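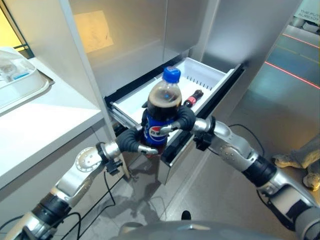
Plollcombe office kitchen moves large soda bottles to the bottom drawer

26/10/2022

The shared kitchen at the Netach building in Plollcombe has changed the way it stores cold drinks. Large bottles of soda now go in the pull-out drawer in the lower section of the stainless-steel refrigerator. The door shelves, which used to hold them, are kept for milk, juice cartons and condiments.

The change follows a fault in August, when the lower door shelf cracked along its front lip. Building services replaced the shelf and checked the load it had been carrying. At the time it held four full two-liter bottles, a jar of pickles and several smaller items. A full two-liter bottle of cola weighs a little over two kilograms, so the bottles alone put more than eight kilograms on a shelf meant for lighter goods. The hinge on that side had also dropped slightly, and the door gasket no longer met the cabinet at the lower corner.

Florura, the contractor that maintains the kitchen equipment in the building, reset the hinge and fitted a new gasket. Its report recommended that heavy containers be kept low and inside the cabinet, where the weight rests on the body of the appliance and not on the door.

The drawer is white plastic with a ribbed back wall and a dark trim along the front edge. It had been used for salad greens and lunch boxes. These have moved to the middle shelf, where there is a clear plastic bin for produce.

Standing or lying down

Storage position was the main point to settle. A large bottle can stand in the drawer while it is open, but whether it can stay upright with the drawer closed depends on the clearance above. Building services measured the opening and decided that large bottles should be laid down, with the cap toward the front. Smaller bottles may be laid diagonally where this saves space.

A bottle on its side puts liquid against the cap seal. With an unopened bottle this makes no difference. With an opened one, a cap that is not fully tight will leak slowly, and sugar syrup under the drawer is hard to reach – the drawer has to come off its rails before the floor of the compartment can be wiped. The kitchen notice therefore asks users to tighten the cap by hand until it stops, turn the bottle over once above the sink, and look for drips before putting it away.

Opened bottles also lose gas each time the cap comes off. The loss is faster when the bottle is warm and when there is a large air space above the liquid. Squeezing the bottle to push the air out before closing it does not help, as the walls spring back and draw more gas out of the drink. The notice advises using one bottle of each kind at a time and finishing it before another is opened.

Loading order

The drawer is now filled from the back. New bottles go behind the ones already there, and the front position is for whichever bottle is in use. Regular cola, diet cola and other flavors may share the drawer, provided that labels face up so they can be read without lifting anything out. The old habit of buying a second bottle while one was hidden at the back of a shelf accounted for much of the overstock found in August.

Building services set the load limit for the drawer at 14 kilograms, including anything placed on top of the bottles. Cans are not to be used to fill the gaps. They roll forward when the drawer is pulled out and can drop behind the back wall, where they stop it from closing.

The drawer should be pulled to its full stop before a large bottle is lifted out. If it is only half open, the bottle has to be tilted under the shelf above, and the neck tends to catch on the shelf edge. Two hands are advised for a full bottle: one low on the body and one above the label. Cold bottles collect moisture on the outside in a warm room and become slippery within a few minutes. A bottle that has been dropped should be left to stand for some time before the cap is turned, and then opened slowly over the sink.

Temperature

The bottom of the cabinet is the coldest part of the fresh-food section in this model. A thermometer left in the drawer overnight read 3 degrees Celsius, against 5 degrees on the middle shelf and 7 degrees in the door. Drinks moved from the door to the drawer are served colder as a result, and the thermostat has been left at its existing setting.

Room-temperature bottles should be added one or two at a time. A full load of warm bottles raises the temperature of the whole cabinet for several hours and affects food on the upper shelves. Spare stock is kept in the dry store next to the stairs, away from the radiator.

Supplies and costs

The kitchen serves 82 people on two floors. Drinks are ordered every second week through Boros, the wholesale supplier used for coffee and paper goods, and the order will stay the same size until the end of the year. The shelf, gasket and labor came to 500 dollars, paid from the equipment budget. A replacement drawer of the same type is listed at 42 dollars and has been ordered as a spare.

Cleaning has been added to the existing kitchen schedule. The drawer is to be emptied and washed with warm water and mild detergent every second week, on the day before the Boros delivery. The rails are wiped dry and are not to be oiled. Any bottle with less than a glassful left on that day will be poured away, and the empty bottle rinsed and put in the recycling bin with its cap on.

Faults with the drawer or the door seal should be reported to building services, with the floor number and the time the problem was noticed. The second refrigerator, on the upper floor, has a narrower drawer and is not included in the change. It will be measured when Florura makes its next service visit.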